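Table clearing passes the 2109 mark

We've had a very good January on the Furo project! The table-clearing set now stands at 2109 recorded runs, and 1000 of those came in after we moved to the new floor at Pluvuvport, where there's finally room for people to walk past without climbing over a cable.

For anyone who has joined the list lately, Furo is our attempt to teach a two-armed robot to tidy up after people. One of us guides the arms through the job, the joint positions and camera views are saved together, and the learning system gets the lot. We don't write any rules for it about cups or trays. It has to pick all that up from the runs, so the runs had better be varied, and that's where most of our effort has gone lately.

Sowmya Annamalai has been in charge of the rubbish (her words, and she's rather proud of the title). Paper cups, scraps of brown paper, crumpled kitchen foil: the sort of thing left behind after any decent lunch. Foil is a brilliant thing to practise on, as it never folds the same way twice and it throws the light about, so the cameras get a different view of it on every run. Cups look easy until one is lying on its side, and then you have to choose between the rim and the wall, and squeeze just enough.

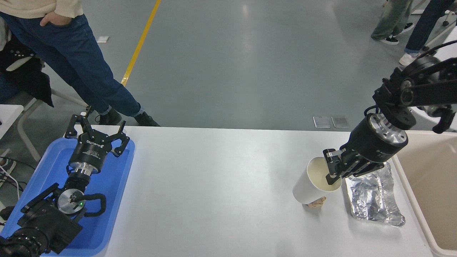
We've also stopped throwing away the clumsy runs. Darragh Nic Giolla argued for this back in the autumn and I was against it, but he's won me over. If the operator misses a grab, backs off and tries again, we keep the whole thing and tag it as a recovery. There are 79 of those so far and we'd love a lot more, particularly with the left arm, which most of us neglect terribly.

Tharun Menon has rewritten the labelling page too, so you can mark the start and end of each grasp from the keyboard. It's so much quicker! Please do use it, and tell him when it breaks.

Next up is Villanueva, our name for the mixed-table set, with 8 operators taking turns and the starting layout shuffled before every run. Bindu Alva is drawing up the rota and still has morning slots free. If you've never driven the arms before, come along anyway and she'll sit with you for your first few goes.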